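July 6, 2023

Budget day again, or the day before it. Wayne wants my number for the picking cell by tomorrow morning, and I still don't have one I'd sign.

The Skedmont quote came back at lunch. Nineteen pages, and the price isn't on any of them until page 17. Two cells, arm and gripper and vision included, "up to 20 percent" off if we commit before the quarter closes. I've been hearing about quarters closing from Skedmont since May. Up to 20 could be three. I wrote back asking which it was and got a brochure.

Lamduan Srithong thinks I'm being stubborn. She may be right. Her case is that we already lose people from the returns line faster than we train them, and one cell running through the night would pay for itself in a couple of years. I asked where "a couple" came from and she said Plevgate. Plevgate sells the grippers! Of course it pays for itself in a couple of years. I have yet to meet a gripper salesman whose product took eleven.

What bothers me is the stuff that isn't in the quote. Spare fingers, cables, the hours somebody spends re-teaching it whenever the mix changes. Last time (the Pacheco labeler) we budgeted for the machine and forgot the air line, and I had to go upstairs and beg.

I went down to the test bench after three and stood there a good while. 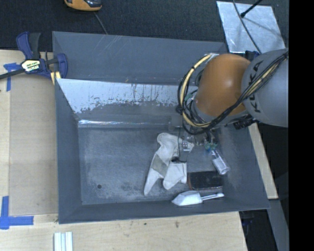 Cartons I believe in. Give it cartons all day. Returns are whatever people feel like sending back, soft things, see-through things, things lying on top of each other, and Skedmont's pick rate is quoted for "standard items." I asked for their list of standard items. There are 49 on it and every one is a box.

So I'm putting down one cell, no service contract past the first year, and a line for spares that Wayne will try to cross out. The Flamari conveyor can wait. Lamduan will argue for two and I'll let her.

Need to call Skedmont before nine about the cable sets.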